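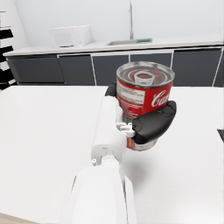

Simulated kitchen: a soup can held above the tabletop.

About Cutadero

Cutadero tests whether machines can do ordinary chores. We work for companies that make, sell or are thinking of buying robots for homes, small shops and light factory work. They ask us whether a certain machine can do a certain job, and we give them an answer with the numbers behind it.

We were started by Florêncio Bettencourt, who had spent years fixing packing lines and had grown tired of sales videos. He wanted a place where a buyer could get a chore tested before signing for the equipment. The company now has 9 people and works out of one office and a test room in Karnwood.

What we test

Our list has 30 chores on it. Most are dull. Put the groceries away. Clear a table. Load a dishwasher. Wipe a counter with things standing on it. Sort returned parts into bins. Fold a towel. Each chore is written out in steps, with a starting layout, a time limit and a clear statement of what counts as done. If a can goes into the right cabinet but knocks over a glass on the way, the chore is marked as failed and the glass is noted.

Nearly every chore starts in simulation. We build the room on a computer, put a model of the customer's arm and hand in it, and run the job with the objects in different places. A standard run is 2,000 attempts. That would take weeks with real hardware and a person resetting the table each time. After that we move to the test room for a shorter set of trials with the real machine.

Simulation has limits and our reports say so. Friction is hard to get right. Cloth, wet dishes and thin plastic bags are worse. We don't give a pass on simulated results alone. 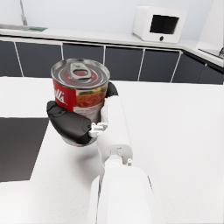

Cans are a good place to begin. They are stiff, they have a regular shape and they don't mind being squeezed a little. A hand that has trouble with a can is going to have trouble with a bag of rice, so we run the can jobs first and decide from there how much of the list is worth trying.

So, can machines do chores yet?

Some of them, in some rooms. Picking up a firm object from a clear surface and setting it down nearby is in decent shape. Shop-floor sorting is further along than housework, mainly because the bins stay where they were put. Full household jobs are still weak. A machine may manage every step of clearing a table and still not finish the table – a fork under a napkin is enough to stop it. No machine we have tested has passed the whole list.

How we work with customers

Send us the chore and the machine. We agree on the layout and the pass mark in writing before anything is run, and neither side changes them later. You get the full log, including the failures. We take no commission from robot makers.

Our chore list is kept under the name Eveck and is revised every February. The layouts are free to download. The scoring software, Botha, is licensed by the year and comes with 2 days of training at our office.

Visits to the test room are by appointment. Please write to the office with your dates and the chore you have in mind.

Page last updated June 17, 2026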